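料箱抓取:先粗定位再局部修正,结果和一点疑问

发帖 Norar 2019年1月14日
KUKA臂,金属斜壁料箱,工件是红、绿两色长方块,随意散放。

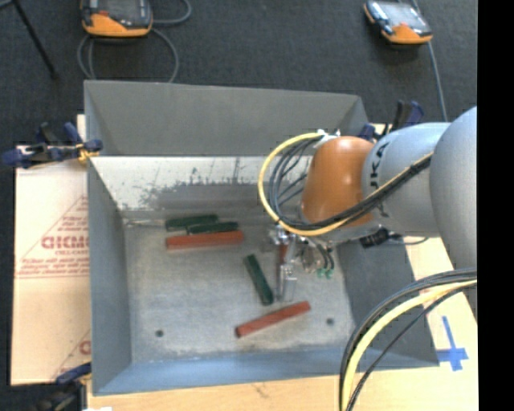

一、方法
第一步用整箱点云给出每个方块的粗略位姿,第二步只裁出目标附近的点再配准一次。训练用合成数据2,000组,没有用实拍数据微调。抓取顺序按遮挡程度排,压在上面的先抓。

二、结果
总共抓了3,821次。单独躺在箱底中间的方块基本没有问题,失败集中在两种情况:两块首尾搭在一起,或者方块贴着斜壁。加了局部修正之后,搭在一起的情况改善明显,贴壁的几乎没变。代码整理完会放出来。

#2 plusell_w
贴壁没变很正常,这是手指和箱壁干涉,位姿再准也下不去。你们规划时有没有把斜壁算进碰撞模型?

#3 Norar
算了。四面壁都按平面建模,留的余量偏大,所以很多贴壁的候选直接被剔掉,这部分也记作失败。

#4 雷辛格
那就不能和抓空、抓偏混在一起统计。规划不出来和抓了没抓住是两回事,Danzer那篇也是分开报的。

#5 Norar
同意,下一版拆成两列。

#6 endmont80
我不太认同第一步的必要性。我们组用900组数据直接回归抓取点,没有位姿这一步,长方块这种简单形状够用了。

#7 plusell_w
楼上只管抓起来,当然够用。后面要按方向摆放的话还是得有位姿。

#8 endmont80
摆放可以抓起来以后再测一次。箱子里遮挡多,在里面估位姿本来就吃亏。

#9 Norar
抓后再测我们试过,节拍变长,而且手指会挡住一部分表面。看应用吧,我这边节拍卡得比较死。

#10 lehner_c
箱底是金属的,反光对点云影响大不大?我这里类似的箱子,底面经常缺一片。

#11 Norar
有缺,磨花的地方反而好一些。我们曝光拍两次合并,缺的部分不补,配准时直接忽略。

#12 雷辛格
拆开的数据出来以后麻烦在这个帖子里更新,我想拿贴壁那部分对一下。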